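Cahier d'atelier, projet Juvent
1er octobre 2021
Local Calloway : temps de réverbération, reprise des mesures après pose des absorbants
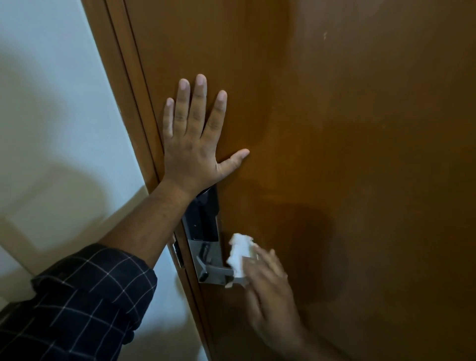
Porte du local, main à plat sur le bois.

Objet de l'entrée : refaire la série de février avec la même source et les mêmes positions de micro, traitement de plafond en place. La série de février reste la référence « local nu ». Elle a été rechargée ce matin dans Rakach et relue sans erreur, sauf le fichier de la position C, dont l'en-tête indique une fréquence d'échantillonnage fausse. Corrigé à la main, original conservé dans le dossier « brut ».

Matériel

Source omnidirectionnelle de l'atelier, ampli habituel, gain repéré au feutre sur la façade. Micro de mesure à champ diffus, étalonné au calibreur avant et après la série. Dérive entre les deux étalonnages : inférieure à la résolution de l'affichage, donc négligée. Câble micro long (le gris). Le noir a été écarté : souffle intermittent quand on bouge le connecteur côté préampli. Étiqueté « à reprendre » et posé sur l'établi.

Absorbants : panneaux Plultness, laine minérale sous voile, épaisseur 6 cm, suspendus avec lame d'air. La fiche ne donne le coefficient d'absorption que pour un montage collé, sans lame d'air. Pour le calcul prévisionnel, j'ai gardé les valeurs de la fiche telles quelles, ce qui doit sous-estimer l'absorption dans le grave. À garder en tête pour la comparaison plus bas.

Conditions

Ventilation coupée au tableau. Température et hygrométrie relevées au début et à la fin, reportées dans la feuille de calcul. L'hygrométrie compte surtout pour les deux bandes d'octave les plus hautes, où l'absorption de l'air n'est plus négligeable. En février l'air était nettement plus sec. La correction d'absorption de l'air a donc été appliquée aux deux séries, sans quoi l'écart dans l'aigu serait en partie météorologique.

Mobilier : identique à février d'après le croquis, à l'exception de l'armoire basse, déplacée vers le mur du fond. Je ne l'ai pas remise en place. Effet attendu faible, non quantifié.

Un seul opérateur dans le local pendant les balayages, assis, toujours au même endroit.

Méthode

Sinus glissant exponentiel, durée 20 s, suivi d'un silence assez long pour que la décroissance rejoigne le bruit de fond dans toutes les bandes. Déconvolution dans Rakach, filtrage par bandes d'octave, intégration inverse de Schroeder avec troncature au point de croisement avec le bruit. Évaluation du T20 et du T30 ; l'EDT est calculé aussi et n'est pas commenté ici.

Positions de micro A à F, soit 6 points, reprises des repères au ruban posés en février. Le repère D avait disparu. Position retrouvée par mesure à partir de deux murs, d'après le croquis coté. Hauteur de micro vérifiée au mètre à chaque point.

Deux positions de source, angle et centre. Entre les deux, attendre la fin des craquements du pied de source : le tube télescopique se détend lentement après réglage et produit de petits chocs bien visibles sur l'enregistrement.

Déroulement

Premier balayage en position A saturé. Gain du préampli trop haut, resté réglé pour les mesures de bruit de fond. Baissé d'un cran, balayage repris. Prise saturée effacée de la série mais gardée dans « brut ».

Positions B et C sans incident.

Position D, source au centre : bosse sur la courbe de décroissance dans la bande d'octave la plus basse, déjà signalée en février au même point. Double pente nette, T20 et T30 en désaccord. Répété trois fois, même allure. Il s'agit probablement d'un mode axial peu amorti dans la longueur du local. Les panneaux étant tous au plafond, ils n'ont guère de prise sur lui. La valeur est conservée dans le tableau avec un astérisque et exclue de la moyenne spatiale.

Position E : passage d'un véhicule pendant la queue de décroissance. Reprise.

Position F : trop près du mur par rapport à la distance minimale que je m'impose, comme en février. Laissée ainsi pour garder des séries comparables. À corriger si on refait un jour une référence complète, mais dans ce cas tout est à refaire, local nu compris, et il faudrait déposer les panneaux.

Bruit de fond mesuré après la série, ventilation coupée puis en marche. Avec la ventilation, une raie apparaît dans le bas du médium et son niveau varie lentement. Battement possible entre le moteur et la gaine. Hors sujet pour la réverbération, à traiter dans une entrée séparée.

Résultats

Les valeurs par bande sont dans la feuille « comparaison », onglet 2. En résumé :

Médium et aigu : baisse franche du temps de réverbération à toutes les positions, dispersion entre points plus faible qu'en février. L'accord avec le calcul de Sabine est correct, un peu moins bon avec Eyring, ce qui me surprend vu la concentration de l'absorption sur une seule surface. Je m'attendais à un écart marqué avec les deux, le champ n'ayant rien de diffus dans un local traité uniquement au plafond. Les rayonnages ouverts du mur latéral jouent peut-être le rôle de diffuseurs. Hypothèse non vérifiée.

Bas médium : baisse supérieure au calcul. Cohérent avec la lame d'air non prise en compte.

Grave : presque rien. L'écart avec février est du même ordre que l'écart entre deux balayages successifs au même point. Je ne conclus pas sur cette bande.

Incertitude : estimée à partir des répétitions seulement. Elle ne contient ni l'effet de l'armoire, ni celui du repositionnement en D.

Fichiers

La série est enregistrée sous le numéro 3474 dans Rakach. Attention, l'export texte remplace les virgules décimales par des points dans les valeurs mais pas dans les en-têtes, et le tableur lit alors les fréquences centrales comme du texte. Il faut faire le remplacement à la main avant import. Déjà noté en février, toujours pas corrigé dans la nouvelle version.

Copie sur le disque de l'atelier, sous-dossier Juvent / Calloway / acoustique. Croquis coté numérisé, avec la nouvelle position de l'armoire ajoutée en rouge.

Points ouverts

Demander à Plultness les coefficients pour un montage avec lame d'air, en précisant la hauteur de suspension. S'ils n'ont que la valeur globale, inutile d'insister, elle ne sert pas au calcul par bande.

Calculer les premiers modes axiaux à partir des cotes et comparer avec la fréquence de la bosse en D. Prendre la réponse en bande fine, l'octave est trop large pour ça.

Essayer un panneau de laine plus épais debout dans un angle, prêté par l'autre salle, et refaire seulement C et D dans le grave. Compter environ 6 balayages, les autres points n'apporteraient rien à ce stade.

Refaire les repères au sol avec un ruban qui tient. Le papier se décolle au lavage, prendre le toilé.

Câble noir : refaire la soudure côté préampli ou le jeter.

Relire la feuille de calcul avant diffusion. Dans la colonne « correction air », la cellule de température de février pointait encore sur celle d'aujourd'hui quand je l'ai ouverte. Formule rectifiée, les autres colonnes restent à contrôler.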